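Clatville Sideline Playbook Binder, 100-sleeve

Page 3739 in the coaching range

If you coach American football at any level below the one where somebody hands you a tablet, you probably run your Saturdays out of a binder. We love binders. We've been making this one since our own club days with the Wanska under-19s, when the defensive call sheet lived in a freezer bag and the freezer bag lived in somebody's coat. The Clatville is what we wanted then, and we're still fiddling with it every winter.

It's a four-ring binder with a stiff wraparound cover, a wrist strap on the back and 100 clear sleeves that open at the side, towards the spine. Side opening matters more than you'd think! Rain runs down a top-opening sleeve and straight into your red zone package. With these you can stand through a whole wet second half in November and still read third-and-long.

What's in the box

Binder, black or bottle green
100 side-opening sleeves, matt finish
4 tabbed dividers (Offence, Defence, Special Teams, Blank)
Wrist strap, left or right handed
Grease pencil and loop

The sleeves

Matt, both faces. Glossy ones look smarter on a shelf, but under floodlights you get a great white bar of glare right across the coverage you're trying to check. Each sleeve takes two sheets back to back, or one sheet of card if you like things firmer. The grease pencil wipes off with a thumb or a bit of sleeve (the shirt kind), so you can circle the matchups you want to keep going after and clear them at half-time.

The rings are the part we're proudest of. They're a flattened D shape, so the sleeves sit square and turn cleanly even when the binder is full, and the catch can be worked with gloves on. We had a prototype with a lovely big lever that caught on every headset cable it came near. That one's gone.

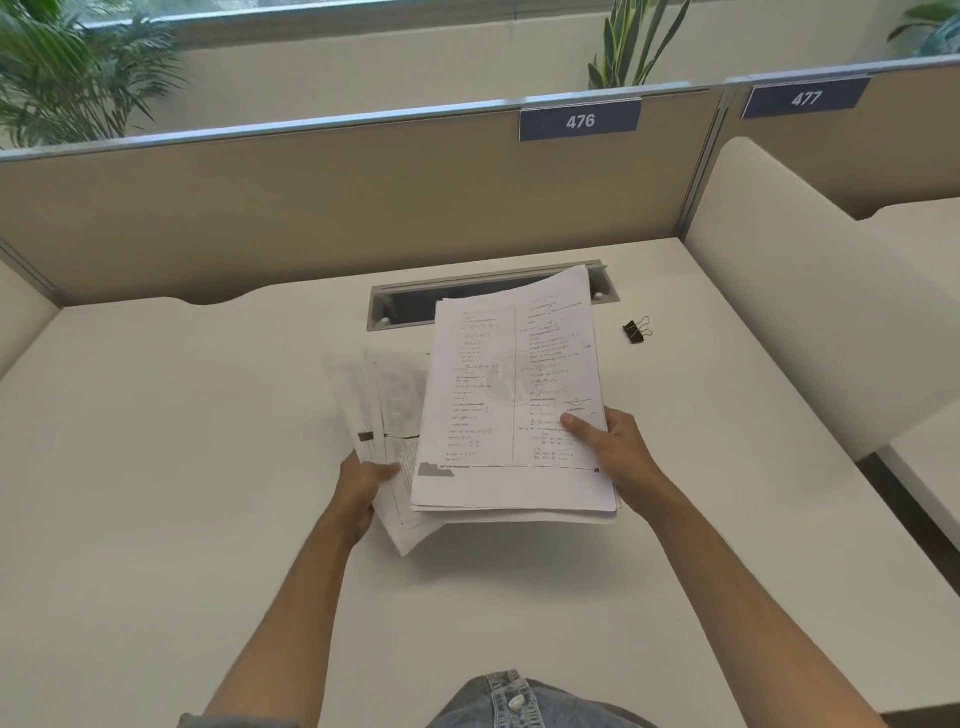
Scouting reports are where most people overfill a binder, and we're as guilty as anyone. You start with the opponent's formations, then you add down and distance, then the receiver splits, then every punt return since August, and before long it's a proper wodge. Try carrying that loose along a touchline! A thick stack of printed paper is fine held in both hands over a desk, with the sheets slipping a little out of line with each other, but on game day you've only got one hand and there's wind. If your reports run long, print them in two columns, like that top page with the thin line down the middle. You'll fit a full series of tendencies on one side of a sheet, and the eye finds its way back to the start of a short line much faster between snaps. Keep the writing bigger than a maths paper, though. If you can't read it at arm's length, it belongs in the office copy.

Size and weight

The binder takes A4. Empty, it slips into most kit bags beside the shoulder pads, and full, it'll stand up on its own end on a bench. There's also a half-size version, the Hinojosa, which is meant for position coaches and takes A5 in portrait. It uses the same rings and the same strap, and a lot of line coaches seem to prefer it because it leaves a hand free for pointing.

Setting it up

Put the call sheet in the very first sleeve and leave the back of it empty for scribbling. Defence next if you're a defensive coach, obviously. We like to keep the two-minute stuff right at the back, against the cover, where you can flip straight to it without looking down. Special teams people, use your own tab, you've earned it.

Staff with several coaches can order matching sets with different coloured spines. The Wandemitz club took one for each unit and added a spare for the box upstairs, which we thought was a great idea, so there's now a four-binder set on the order form.

Care

Wipe down with a damp cloth. Let it dry open after a wet game, standing up, with the rings shut. Don't leave it on a radiator; the sleeves will curl and you'll be cross. Old grease pencil comes off with a drop of washing-up liquid.

Spares

Sleeves in packs of 25 or 100
Dividers, set of 4
Wrist strap
Grease pencils, box of 12
Ring mechanism with screws (part 127)

Part 127 fits both the Clatville and the Hinojosa. You'll need a small crosshead screwdriver.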